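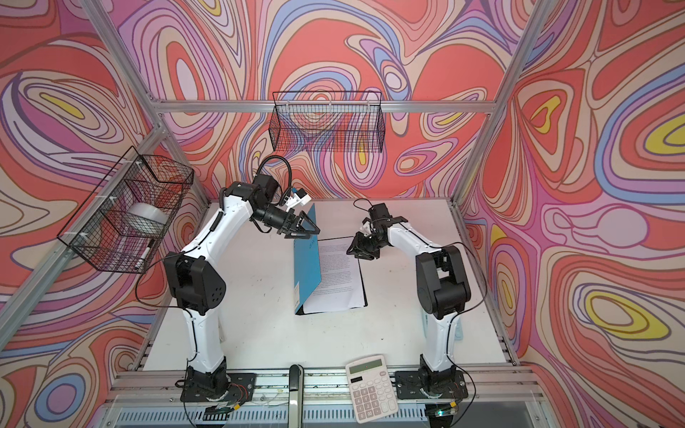

Paneles de dibujo ondulado en coral, lavanda y azul, con una cesta de malla negra colgada al fondo.

Bririnard, el pueblo que se recorre a pie

El tren llega a Bririnard a las doce y media y la estación queda en la parte baja, junto al río. Desde allí sale una calle empedrada que sube hasta la plaza en diez minutos, quince si se lleva maleta. Hay un taxi, pero conviene llamarlo la víspera.

El pueblo tiene 822 habitantes censados y en verano la cifra se dobla. En abril, en cambio, las terrazas empiezan a abrir y todavía se encuentra habitación sin reservar con semanas de antelación. Las mañanas son frescas y hace falta una chaqueta hasta bien entrado el mediodía.

El alojamiento más conocido es la Posada Fabbri, una casa de piedra de tres plantas con 10 habitaciones. La lleva Wael Benkirane, que la compró cuando estaba cerrada y tardó dos inviernos en arreglar el tejado. Las habitaciones de la parte trasera dan al huerto y son las más silenciosas. Las de delante tienen balcón a la plaza – y también las campanas, que suenan desde las siete.

El desayuno se sirve hasta las diez y media: pan del horno de enfrente, queso de oveja, mermelada de ciruela y huevos si se piden. «Aquí la gente viene a dormir y a caminar», dice Benkirane. «Si alguien me pide televisión, le digo que en el bar hay una.»

La caminata habitual es la que sube al collado de Trestasance, a 1170 metros. El sendero arranca detrás del lavadero y está señalizado con marcas blancas y verdes. La primera hora discurre entre castaños, con sombra, y el último tramo es una ladera abierta donde suele soplar viento. Hay una fuente a media subida, aunque a finales de agosto puede bajar muy floja. Ida y vuelta se hace en cuatro horas sin prisa.

Quien prefiera quedarse abajo puede seguir el camino del río hasta el molino de Stullum, que está a 2 kilómetros y es llano. El molino ya no muele, pero conserva la maquinaria y abre por las tardes, salvo los martes. Delante hay una poza donde los vecinos se bañan en julio. El agua viene de la montaña y está fría todo el año.

Para comer, la plaza ofrece dos opciones. El bar de la esquina tiene menú de mediodía, con potaje y trucha. El restaurante contiguo a la iglesia abre solo de noche y trabaja con carta corta: cordero, setas cuando las hay y una tarta de nuez que se acaba pronto. En ambos se puede pagar con tarjeta, cosa que no ocurre en el horno ni en la quesería.

El último tren de vuelta sale a las siete y cuarto de la tarde. El billete se compra a bordo, porque la taquilla de la estación cierra a las dos.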